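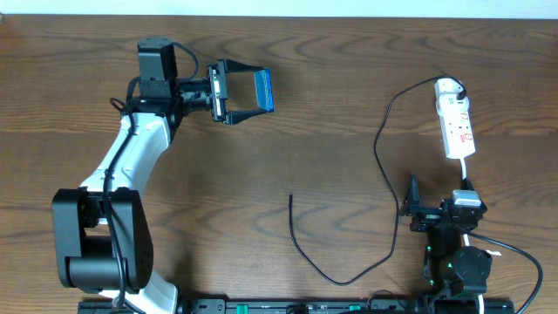
Setting up keep-out zones for two arms on one rail

By Benedito Queiroz
Last updated October 13, 2020

This page covers keep-out zones in Uvau, the planning layer we run on the two-arm benches. It assumes the arms are already calibrated to the rail and that you can jog each of them from the console. If you can't, do the Merrick bring-up page first and come back.

A keep-out zone is a box or a tube that the planner treats as solid. The arms have their own collision models, and the table is a plane, so those are handled. Everything else on the table has to be put in by hand or picked up by the perception node. Cables are the hard part. They are thin, they move, and the black ones do not show up well in depth.

What you need

Uvau with the zones plugin turned on
A bench file for your rail (the one Merrick wrote out during bring-up)
The overhead or side camera, already registered to the rail frame
A tape measure

Step 1. Check the rail frame

Open the bench file and look at the block called rail. The origin is the left end of the rail, x runs along it to the right, y runs away from you across the table, and z is up. All units are millimeters. Our bench has this:

rail:
 left_base_x: 124
 right_base_x: 770
 table_z: 0

Measure from the left end of the rail to the center of each base and compare. If either number is off by more than 2 mm, fix it now. Every zone you draw is stored in this frame, and a bad base offset moves one arm relative to all of them. You will see one arm clear an obstacle with room to spare while the other one clips it, and you'll waste an hour looking at the zone.

Step 2. Decide what is fixed and what is loose

Look at the table and sort the things on it into two groups. On the bench at the top of this page, the power strip goes in the fixed group. So does the white adapter on the upper body of the black arm, though it gets different treatment (step 4). The long black cable from the plug goes in the loose group, all the way down the table and back up to its free end. The cable that leaves the right side of the black arm is loose too.

If you can move something out of reach, move it. A zone takes up planning time on every query. For this page I left everything where it was so there would be something to draw around.

Step 3. Draw the fixed boxes

In the zones panel, pick New, then Box. Click two opposite corners in the camera view. Uvau projects the clicks onto the table plane, so click where the object meets the wood and not on its top edge. If you click the top edge the box lands too far back.

Then set the height by hand. The panel fills in a default that is too low for a power strip with a plug in it. Measure to the top of the tallest thing standing up from the strip and use that.

Give the box a name. The logs print the name when a plan is rejected, and zone_3 doesn't help you much when you have eleven of them.

The saved entry has a type, a name, two corners and a padding value. Leave padding at 4 for fixed objects. This is added on every side except the bottom.

A box follows the rail axes unless you rotate it. For something lying a bit crooked, you can either turn the box with the angle field or just let the straight box be larger. I usually let it be larger. The angle field has a bug where it rotates around the first corner you clicked and not the center, so the box swings away and you have to drag it back.

Step 4. Attach things that ride on an arm

Anything that sits on an arm has to be attached to a link. If you draw it as a table zone it will stay in the air at its old position when the arm moves, and the arm will refuse to plan back to where it started.

Select the box, open Attach, and pick the arm and the link from the lists. For the adapter on the right arm I used the upper body link. Jog the joint below that link a few degrees and watch the overlay. The box should move with the arm. If it stays put, you attached it to the base.

The short cable between the strip and the adapter is a problem. One end is on the arm and the other end is on the table. Uvau has no way to describe that. What I do is limit the arm instead. In the arm's block, add:

right:
 hold: true

With hold on, the planner keeps the right arm at its current pose and plans only for the left one, with the right arm as an obstacle. That is enough for any single-arm task on this bench. If you need both arms, unplug and reroute the cable before you start. Don't try to get around it with joint limits. I did that in June and the limits were fine for slow moves, and then a replan took the elbow the other way.

Step 5. Trace the loose cables

Pick New, then Tube. Click along the cable in the camera view, starting at the end that is held by something. For the black cable that means starting at the plug. Put points close together on the bends and farther apart on the straight parts. The loop on the right side of the table and the U near the bottom need the most points. Finish at the free end with a double click.

Set the radius to the cable radius plus a margin. The panel has one field for both, so add them yourself. Set height to "on table" if the whole cable is lying flat. If part of it lifts off the wood, split it into two tubes and raise the one that lifts. Close to a plug it nearly always lifts.

Tubes do not follow the cable. If the cable gets bumped, the tube is wrong from then on. You have two choices:

Redraw it whenever you touch the bench.
Turn on track for that tube.

Track compares the camera view to a saved patch around each point and raises a flag when the patch changes. It doesn't move the tube. It only stops the planner until you confirm or redraw. On dark wood with strong grain it gives false flags, mostly along the growth rings, where a thin dark line and the cable look much the same to it. If you get too many, raise the threshold in small steps. Past a certain point it won't notice that the cable moved, so test it by nudging the cable with a pencil.

Step 6. Check the gripper model

Uvau takes the gripper shape from the tool file. The stock file for the parallel-jaw gripper ends at the bare fingertips. If there is anything at the tips, such as the blue pad on the left arm here, the real tool is longer than the model and your clearances are off by that amount.

Open the tool file and add a box at the tips with the measured size. Set it to belong to the gripper body if its position doesn't change as the fingers move. If it moves with one finger, attach it to that finger.

The arm's own cable counts too. Ours runs down the front of the white link and bulges out to the left of the wrist. The stock model has no cable in it. I put a capsule over the bulge, attached to the link it hangs from. It only matters when the arm folds in close, but it costs next to nothing.

Step 7. Dry run

Turn on Preview only. In this mode plans are computed and drawn but not sent.

Set a goal for the left gripper over the open wood between the arms, low enough that the straight path would cross the cable. Run it. The drawn path should go up and over the tube. Now set a goal right on the free end of the cable. The planner should reject it and print the name of the tube. If it accepts the goal, check that the tube is enabled (new ones are off by default in the current build) and that you saved after drawing.

Run the same goals with the zones panel off to see the difference. Turn it back on.

When the previews look right, send the first goal at low speed with a hand on the stop.

Common problems

"Start state in collision." Your arm is inside a zone before it moves. Usually it's padding on an attached box touching its own arm. Add the neighboring link to the ignore list for that box.

Planning is very slow. Too many tube points. Use Simplify on the tube and look at the bends afterward.

Zones look shifted in the overlay but the numbers are right. The camera moved. Register it again. The zones themselves are fine.

Zones vanish after a restart. They were saved to the session and not the bench file. Use Save to bench.

The Erkmont benches use the older file format, which calls tubes "chains" and takes a diameter where this one takes a radius. The importer converts the name but not the number. Halve it by hand.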